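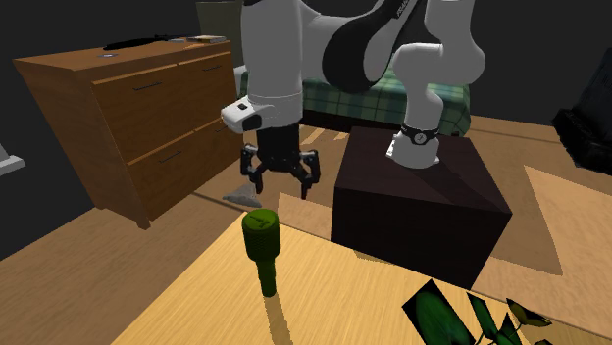
The trial lasted 20 days and Nayeli Galindo had used up four of them getting the license to work. On the fifth day the key went through and Rultix opened on her second monitor at a quarter past seven in the morning. She was the only one in the office at Villalobos. She had brought her own coffee.

Rultix cost 900 dollars a month. For that you got a simulated arm, a set of rooms, a box of objects, and a service that practiced a task in those rooms until it could hand you a program for a real arm. Villalobos did not have a real arm yet. Villalobos had a quote for one, and an owner who wanted a written opinion before he signed anything. The written opinion was Nayeli's job. She did purchasing, mostly glass and cartons, and she had once fixed the label printer, so the job had come to her.

The company bottled vinegar and cooking oil. The task she had been told to test was picking up a bottle and putting it down somewhere else. She picked the closest thing in the object box, which was green, and a room with a big wooden table in it. The room also had a bed.

She called the support number at nine.

"You don't have a factory," she said.

"We have eleven homes," said the man on the phone. His name was Florêncio Salgado and he worked for Cernell, the firm that made Rultix. "The factory rooms are in the next release."

"When is that?"

"January."

"I'm supposed to turn in a report before that."

"The bottle doesn't know what room it's in," Florêncio said. "Run it in the house. If you don't like the grip you won't like it in a factory either."

She wrote that down. Then she set up a batch of 2,000 tries, pressed the button, and went to argue with a carton supplier.

At lunch Gumaro Barajas came up from the floor to ask about gloves. He was the fastest packer on the second line and had been for a long time. He stood behind her chair with his hairnet still on and watched the monitor.

"Is that it?" he said.

"That's it."

"Whose bedroom is that?"

"It comes with it."

He watched a few more tries. The viewer let you switch to a camera down by the hand, and he asked her to do that, so she did. He leaned in until she had to move her coffee.

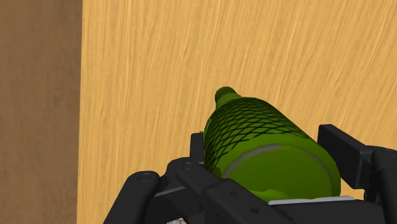

Hand view, batch one. Green bottle between the finger pads.

"It's going for the body," he said. "Can you tell it to go for the neck?"

"I don't know. Why?"

"Oil. The body gets a little oil on it. You hold it low, you drop it. Everybody drops one the first week." He held up his own hand and showed her two fingers and a thumb, close together. "Here. Then you can feel it start to turn, and you fix it."

"It can't feel anything," Nayeli said.

"Then I don't know what it does."

She ordered his gloves and he went back down.

By the end of the day the batch had finished. There was a summary page, and it said that 152 tries had failed. She clicked on the word "failed" and got a list. Most of the entries said "slip." A few said "contact, other," and when she played those back the arm had gone into a plant. She played one of them four times. She could not tell if it mattered that the plant was not going to be on the line at Villalobos.

She wrote two paragraphs of the report that night at home and erased them both in the morning.

Lucienne Hamel ran the plant. She was the owner's cousin and she read reports standing up. On the eighth day she stopped at Nayeli's desk and asked for the answer in one word.

"I don't have it in one word," Nayeli said.

"How many do we drop now? The people."

"We don't keep track."

"Then what would you compare it with?"

It was a fair question, and Nayeli took it downstairs. She stood at the end of the second line for two hours with a clipboard. Crescencio Tovar, who drove the forklift, thought she was there to cut somebody's hours and told the others so, and for the first half of that time the whole line packed as if the bottles were eggs. After a while they forgot about her. One bottle broke. It was Crescencio who broke it, backing up.

Gumaro didn't drop any. She watched his hands. He did take them by the neck, and he turned each one a little as it came up, so the label would face out when it went into the carton. She had been buying those cartons for six years and had never wondered how the labels all came to face the same way.

She went back up and called Florêncio.

"Can it turn the bottle so the label faces out?"

"Does your object have a label?"

"The real one does."

"In the sim, I mean."

She looked. "No."

"Then you'd need the import tool. You scan your own bottle and load it. That's a separate license, but I can turn it on for the trial." She heard him typing. "What else did you find?"

"It should go in higher. One of our packers says so."

"There's a setting. Grasp region. It's under Advanced, I don't know why it's under Advanced." He typed some more. "Is he good, your packer?"

"He's the best one here."

"Ask him if he'd talk to me."

She didn't answer that. She found the setting and dragged the little bracket up the side of the green shape until it sat near the top. The preview redrew itself. Then she started another batch, a shorter one, in the same house, because she was used to it by then. She knew the dresser and the plaid blanket. The wide view took in the far end of the table, with the basketball on it, and the mug, and a chair pushed up on the other side. She caught herself wondering who was supposed to sit there.

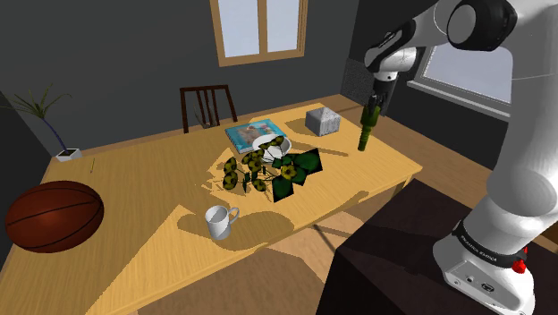

Batch two, wide view. Fingers closed on the upper end.

Gumaro came up on his break without being asked. She gave him her chair. He ate half a sandwich and watched.

"Better," he said.

"You think so?"

"It's slow. But it's better." He pointed with the sandwich. "It's still leaning, see. I'd straighten that before I let go."

"I can write that down."

"Write it down, then."

She did. She had a page and a half by then and most of it was his. She wrote that the price was clear and the phone support was good. She wrote that there was no factory room until January, that the import tool cost extra, and that the setting for where to grab was in the wrong menu. She wrote that the first batch failed 152 times out of 2,000, and that Villalobos had no number of its own to put beside it and should get one before it spent any money. Under "Other" she put the thing about the labels.

Then she stopped, because the next line on the form said "Source of findings," and there was room for one name.

"Do you want to be in this?" she asked.

Gumaro wiped his fingers on a napkin. On the monitor the arm was bringing another one up off the table.

"If they buy it," he said, "who tells it about the oil?"

"I guess you would. Or the man at Cernell wants to talk to you and then he would."

"Do they pay for that?"

"I didn't ask."

"Ask," he said.

He folded the napkin and put it in his shirt pocket, and looked at the clock, and said he had six minutes. She picked up the phone and dialed, and while it rang she pulled over the other chair so they could both hear.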